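Looking after a hand-held gripper: maintenance notes for the folding work
Speaker notes, Melati Wuisan
Version 2023-12-03

Slide 1. Title

Say hello, thank Rohani Krishnan for the slot. Say up front that this talk covers one tool, the hand-held gripper we call Lurkero, and what it takes to keep it in service on cloth. I won't be covering training or policy results. Darmawan Liem has that after the break.

Questions at the end, except for part names. If I use a name you don't know, stop me.

Slide 2. What wears

The body is plastic and it scuffs. Scuffs don't matter. People bring me units because they look rough, and I hand them back. What I care about is the fingers, the finger pads, the screws and the lens.

The log at Idmont runs to 292 entries. Most of them are pads or screws. Lens entries come next, nearly always a fingerprint. Américo Magalhães kept the log before me and his habit of writing one fault per line is the reason we can sort it at all. Please keep doing that.

Slide 3. Cloth is harder on it than boxes

Go slowly on this slide.

With a rigid object the fingers close on something of a known width and stop. With cloth they close nearly all the way, and the load ends up wherever the fold happens to be thickest. A bunched corner loads one part of the pad more than the rest. Over a few weeks the pad takes a set and the fingers stop meeting evenly. The operator feels it as slipping and squeezes harder, and that makes it worse.

Dark fabric on dark fabric is the other problem. If the lens has a smear on it, you lose the edge between one garment and the next well before you'd notice anything on a bright object. 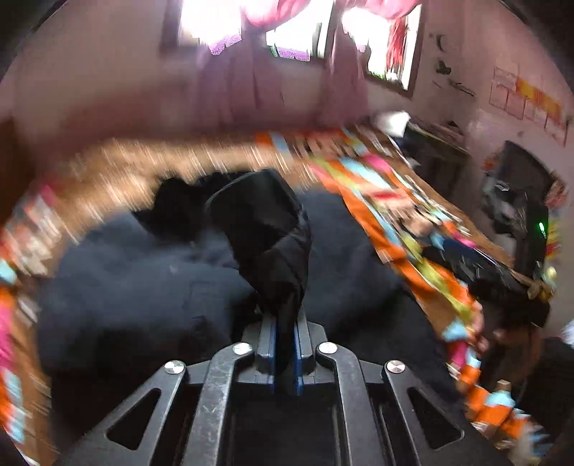 Black cloth pinched at a twisted corner, navy fabric underneath. Note the blue inner edges of the fingers.

Leave this one up while talking through the next part. Point to the screw heads along the upper edges of the body, then to the fingers. The background is blurred and the gripper stays comparatively sharp. Scratches on the body are fine, as I said.

Slide 4. Daily check

Before the first session:

Open and close the fingers fully, 7 times. Feel for a catch.
Close on a single sheet of paper and pull. It should resist evenly from the tip to the back of the pad.
Look along the fingers from the end. They should be parallel.
Wipe the lens with the dry cloth from the kit. No sprays.
Pick lint out of the finger slide with the soft brush.
Touch each screw head. If one turns under a fingertip, tag the unit and bring it in.

The lint step gets skipped more than any other. Fleece and towels are the worst for it. Rosalba Colombo found a slide packed solid in March on a unit that had passed every other check, and the operator had been fighting it all week.

Slide 5. Replacing pads

We change pads at 2000 grasps or when the paper test fails, whichever comes first. Don't stretch it. Both pads go together, even if one looks good.

Old pad off, starting from the tip. Clean the finger face with alcohol and let it dry completely. New pad on from the back, press for a full minute. Leave the unit overnight before it goes out. Write the date and the unit number in the log.

We tried a softer pad from Nokivetti. It held thin cotton well but tore at the tips on zippers and we went back to the standard one. There are a few left in the drawer if anyone wants to try them on knits.

Slide 6. Screws

Tighten by hand with the short driver, in a cross pattern, a bit at a time. It's plastic underneath and it will strip. No power drivers on these, please. If a thread is already gone, don't fill it with glue. Change the shell.

After any screw work, the width calibration has to be redone. Closed position, open position, save, then check against the gauge block. If the colour of the status line on the Chin software is still amber after saving, it hasn't been stored. Do it again.

Slide 7. Storage

Fingers open. Lens cap on. Not on top of the charger.

Spare shells are in the grey cabinet, pads in the second drawer, brushes on the hook. I reorder when the pad box is half empty, so tell me if you take a handful.

Questions. Then hand over to Darmawan.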